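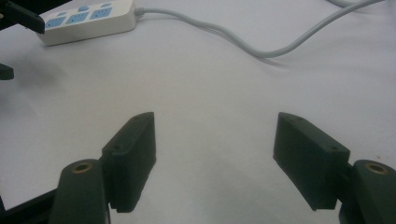

Jestatness Desk Wiring – Frequently Asked Questions

Answers written by Haoran Song. If your question is missing, please write to us with the word FAQ in the subject line. I read the messages in the evening after 6 p.m.

Where should I put the power strip, on top of the table or under it?

Both are possible. For a table where you plug and unplug many times in a day, I prefer the top. You see what you are doing, and you do not have to crawl. For a table where the same lamp and the same computer stay connected for the whole year, under the table is more quiet for the eyes.

Please do not put the strip on the floor in the place where your feet go. A foot presses the switch, or pulls the cord, and dust also collects in the outlets.

Does the strip have to be parallel with the edge of the table?

No. I know that many people like it straight, and for photographs it looks better. But with a strip in diagonal position the hand often comes to the outlets more easily, especially when the plug has a thick body. Try it for one day before you fix it with tape or screws.

Which end of the strip should face the wall?

The end with the cord. I say this first in every visit and still I find strips turned the other way, with the cord making a sharp bend just at the point where it enters the housing. This is the weakest point of the cord. If the bend is sharp there, turn the strip.

How long should the cord be?

Measure the real path, which is longer than the straight line. Start at the place of the strip, go to the back edge of the table, down to the floor, along the wall, and up to the wall outlet. Add a little for a relaxed bend at the table edge. In our Ditent kit the measuring string is 92 inches long, and for most home desks the string is enough. If your path is longer than the string, please tell us before you order.

A cord that is too long is also not good. People fold the rest in a tight bundle and close it with a tie. A bundle can become warm when the strip is under a heavy load. Better is a cord of correct length, or large open loops that lie free.

Can I connect one power strip to another?

Please do not. The same answer is for an extension cord between the strip and the wall. Use one strip, directly in the wall outlet. If you need more outlets than one strip has, then you need a second wall outlet, and this is a question for an electrician.

What can I connect, and what should stay in the wall?

Lamps, monitors, laptop chargers, a small radio, a label printer – all this is normal for a strip on a desk. A space heater, a kettle, a coffee machine, or a portable air conditioner must go directly into the wall. Each strip has the maximum load written on the bottom side or on the label near the cord. Read this number on your own strip, it is not the same for all of them.

How do I hold the plug correctly?

Hold the body of the plug, with thumb and fingers on both sides, as close to the prongs as is comfortable without touching them. Bring it in straight. If the plug has three prongs, look first where the ground hole is, then turn the plug before you come near the outlet. Turning it when the prongs are already half inside is how they get bent.

When you take it out, hold again the body. Never the cord, also when the plug is sitting very tight. Keep the strip down with your other hand so it does not come up from the table together with the plug.

Some of our customers have weak or painful fingers. For them I recommend to put the strip against something solid, for example the back wall of the desk, so that it cannot slide away.

My plugs cover the neighboring outlets. What can I do?

First try to turn the big plug to the last outlet of the row, where it can hang over the end. If you have two big plugs, give them the two ends and leave the small ones for the middle. If this does not work, look for a strip with more space between the outlets. I am not a friend of the small adapters that make one outlet into three. They stand high, and one push from the side is enough to bend them.

Why do you put paper on the table?

White paper protects the surface when we slide the strip here and there to find the position, and I can draw on it with a pencil. I mark the outline of the strip, the direction of the cord, and the place where it leaves the table. When the position is decided, the drawing stays with the customer or it goes in the recycling. Take a sheet which covers the working area in one piece. With two sheets there is always a seam, and the pencil falls into it.

At home you can use the back side of old wrapping paper. Fix only the corners.

The cord makes a tangle at the back edge. Is this a problem?

It is a problem for order, and sometimes for the cord. On the table in the next picture the gray cord leaves the upper end of the strip, goes across the paper to the right and then rises in a loop close to the wooden edge, before it goes over the back. A loop like this likes to catch on things. Pull the cord gently from the back side until the loop is open and lies flat, then put one soft clip at the edge. Do not pull from the strip side.

If the cord keeps the curls from the packaging, unplug it, lay it on the floor in full length, and leave it there over the night. In a warm room it becomes more obedient.

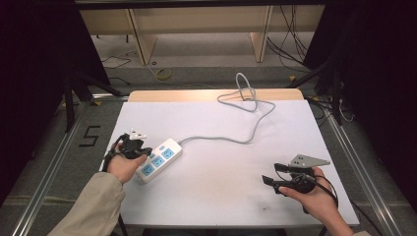

How do I make the edge of a wooden table safe for cords?

Run your finger along the edge where the cord goes over. If it feels sharp, sand it lightly with fine paper, or put a strip of felt there. With light wood I take felt in a natural color, and then you almost do not see it. Put the felt longer than you think, a cord moves to the side with time.

For tables with a metal frame, look also at the corners of the rails. An end without a cap can cut into a cord. Plastic caps cost very little, and hardware stores have them in the common sizes.

How should I keep the cables on the floor?

Along the wall, and in one direction. Cables which cross a walking path are the main reason for accidents in a small work room. If there is no other way, use a floor cover made for cables. Do not put them under a carpet or a rug. You cannot see damage there, and people step on them every day.

On carpet, I mark the place of the table legs with tape. After cleaning, the table comes back to the same spot and the cord has again the correct length. If you have more than one table, give each one a number, with tape also. Black tape on gray carpet is easy to read from a standing position. Take a tape that leaves no glue behind, and try it first in a corner.

What kind of table height is best for this work?

For sitting, the height which you have now is probably fine. For standing work we set our own table to 38 inches, and people who are taller or shorter than me have told me clearly that this is wrong for them. Let your elbows decide.

If your table moves up and down with a motor, the cord must have enough length for the highest position. Go to the top once with everything connected, and watch the cord the whole time, with your finger ready on the button.

How do I clean a power strip?

Switch it off, take the plug out of the wall, and then remove all other plugs. Use a dry cloth for the housing and a dry soft brush for the outlets. No water, no spray. White strips become yellow or gray with the years and this is only cosmetic. Brown spots near an outlet are something else. A strip with brown spots, with a smell, or with a loose outlet goes out of the house, and you should not give it to a neighbor.

How often should I replace it?

I do not give a number of years. Look at it every March, or in another month that you can remember easily. Look at the cord, the plug, the outlets and the switch. If a plug does not hold firmly anymore in the outlet, replace the strip.

What is the difference between Lo and Dredness?

Lo is our flat cable tray. It goes under the table top with four screws and carries one strip and some cords. Dredness is the fabric sleeve, for the part of the cord between table and floor. You can use one without the other. The sleeve is only for keeping cords together, it does not protect against a chair wheel.

Can I return an opened Ditent kit?

Yes, if the measuring string and all clips are inside. Please write your order number on the box – it looks like J-2503, with a letter at the beginning. Felt which has been cut cannot be returned. The clips that are already glued to your table stay with you.

Do you also come to my home?

Only in our own town, and the visit must be for 2 tables or more. For other places, send me a drawing with the measurements and the position of the wall outlet. It does not need to be beautiful. Please write which side is the window, I always forget to ask.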